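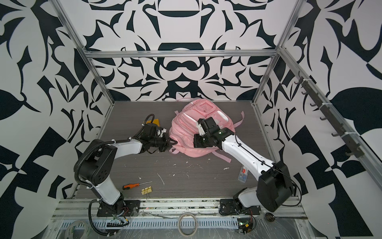
*A pink backpack on the Balo bench, with both arms at the bag.*

# Balo bench kit: progress report to the Florside Fund

**Prepared by:** Prakash Annamalai, Ninville School Bag Reuse
**Date:** August 6, 2026

Dear all at Florside,

Thank you again for your patience with me over this report. I promised it in time for your winter meeting and then kept holding it back because there was one more batch of bags I wanted to get through first, and I'm sure you know how that goes. I've tried to keep to the headings you sent, though I've wandered a bit under the zips, as that's where most of our days have gone.

## A quick reminder of what we're doing

Your grant lets us rent and review a Balo, the two-armed bench kit sold for small sorting and repair workshops, along with the Ding subscription that goes with it. Ding is the part that stores the recordings, trains the arms on them and sends the updated skills back to our bench. We agreed in April that we'd put 1000 donated school bags through the kit by the end of the review and then tell you plainly whether a place our size should buy one.

The job we're asking of it is the one our sorters like least. Every bag that comes in has to have each pocket opened, felt through for forgotten things, closed again and the zip marked as good, stiff or finished. It's slow and it's hard on the fingers, especially in the cold months, and it has to be done before a bag can go to washing or mending. If the Balo could take even the opening and closing off us, our people could spend their mornings on the sewing machines, where we are always behind.

## Where we are up to

We have put 445 bags through so far. I'd hoped to be past halfway by now and we aren't quite, for two reasons I'll be open about. The first is that setting up took longer than the seller's booklet said it would. The second is that I asked for backpacks with curved front pockets to be moved up the line, and they take more time than anything else we get.

I don't regret the second decision. The plain tote and the single-zip library bag were going well and would have made our numbers look lovely, but they're a small share of what comes through our door. Most of what Ninville families give us are children's backpacks with pockets stacked on the front, and a review that left those to the end wouldn't have been much use to you or to us.

## How the kit is working out

### Setting up

The bench went together without any real drama. The frame pieces are clearly marked and the arm plates bolt on with the tools supplied. The part that ate up our time was the cabling and the cameras, and in particular getting the wrist cameras to agree with the fixed one. The booklet gives that half a page. I rang the Balo help line more often than I'd like to admit, and I will say they were kind about it every time and never made me feel I was wasting their day.

If you fund another group to try this, please budget for somebody to sit with them through the camera step. I'd happily go along and do it myself.

### Holding the bag

We started out thinking of this as a job for one arm, with the other there as a spare. That lasted one morning. A backpack is a floppy thing, and if you pull on a zip without holding the cloth the entire bag comes along for the ride. So now one arm does the steadying and the other does the finding and pulling, and we swap them around depending on which way the bag has been laid down.

The steadying arm has been the pleasant surprise of the project for me. Pressing on the side of a soft bag firmly enough to keep it still, and gently enough that the pockets don't bunch up, is a thing I'd have guessed would take months. Ding picked it up from our recordings fairly early on, and it has carried over to bags it hadn't met before.

Straps are still a bother. A long shoulder strap trailing across the bench can catch a finger of the gripper, and when it does the arm stops and waits for one of us. I'd much rather it stopped than tugged, so I'm not complaining, but it does break up the run. We have got into the habit of tucking the straps under on the longer batches and leaving them loose on the recording batches, so that the kit keeps getting practice at the harder version.

### Zips
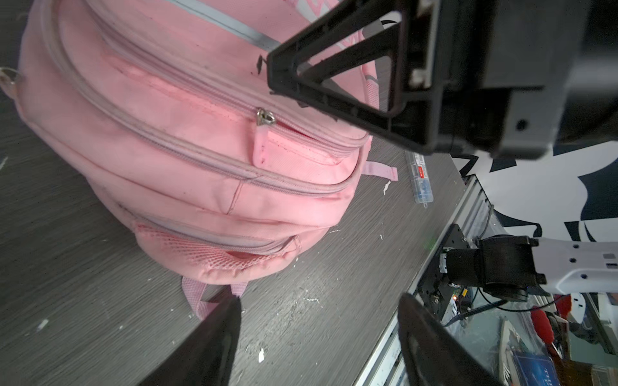

*Wrist camera: front pockets and the heart-shaped pull on the middle one.*

Zips deserve their own section and I could easily fill your whole meeting with them! What we've learned, put simply, is that the pull matters far more than the zip. Makers of children's bags love a shaped pull, and you get hearts, stars, little animals, bits of ribbon and cord. Each one hangs its own way and turns over when it's nudged. A small metal heart like the one above is a fair test: it's smooth, it swings, and there's not a lot of it to take hold of.

The curved line of the pocket is the other half of the problem. On a straight zip the arm can pull one way from start to finish. On a pocket that arcs across the front of a bag, the pull has to change direction as it goes, and if the arm is late in turning, the slider digs in at the bend. Our older recordings were nearly all of straight zips, so the kit did the natural thing and pulled straight. After we added a good number of curved ones, done slowly by hand through the teaching controls, the bend became a lot less of a sticking point. It still jams more often than any of our sorters would.

I have asked Ding whether their next update could let us mark a bag as "curved" before it starts. They've said they're looking at it. I've heard that phrase before from other firms, so I'm not counting on it, but they did ask for our recordings of the jams and I took that as a good sign.

### Day-to-day running

A morning on the bench needs one person close by. We had wondered if that person could be mending at the same time, and so far the answer is that they can do light jobs like unpicking and threading but nothing that needs real attention. There are seven of us now who have been shown how to run it, and I'm very proud of that, as at the start there was a fair bit of nervousness about breaking something expensive. The teaching controls are easy to pick up. One of our longest-serving menders had never used anything more modern than her overlocker and she now makes the smoothest recordings of the lot.

Uploads to Ding are our other grumble. Our connection at the workshop is poor, so we send everything overnight, and if it fails we don't find out until the next morning. A simple message to say that an upload had stopped would save us a good deal of muttering.

## What it's costing

The rental and the Ding subscription have both come in as quoted, with no extras. We've gone over on small parts, mainly replacement fingertips for the grippers, because the soft pads wear where they rub on zip teeth. We are underspent on staff training, and I'd like your okay to move a little of that across to cover the pads. The full sheet will come separately with our usual quarterly figures.

## Would we recommend it?

I know that's the question you really want answered, and I'm going to be annoying and say it's too soon. If you asked me today about plain bags with straight zips, I'd say yes without much fuss. For the stacked-pocket backpacks, I'd say it is promising and still too dependent on somebody standing beside it. The steadying is good, the finding of the pull is getting better, and the pulling around a bend is where I'd want to see another run of work before anyone in our position signed for one.

I'd also like to see a cheaper Ding plan for charities. The current one is priced for a business running every day and we don't run every day. I've raised this with them twice, politely.

## What's next

We're asking for another 10 weeks, at no extra cost to the grant beyond the shift between budget lines I mentioned. In that time we plan to:

- finish the remaining bags, with the curved-pocket backpacks kept at the front of the line
- record more of the small metal pulls, including starting with the zip already part of the way open
- try the harder rubber pads Balo has offered to send us
- run one full batch where a sorter checks every bag again by hand, so you'll have a proper comparison

Should that not suit your calendar, please tell me and I'll cut it down to the first and last of those, as they're the ones that matter most for your decision.

You're all very welcome to come out to Ninville and see the bench running. Mornings are best, there's decent parking at the back, and there will be tea.

With warm thanks,

Prakash Annamalai
Ninville School Bag Reuse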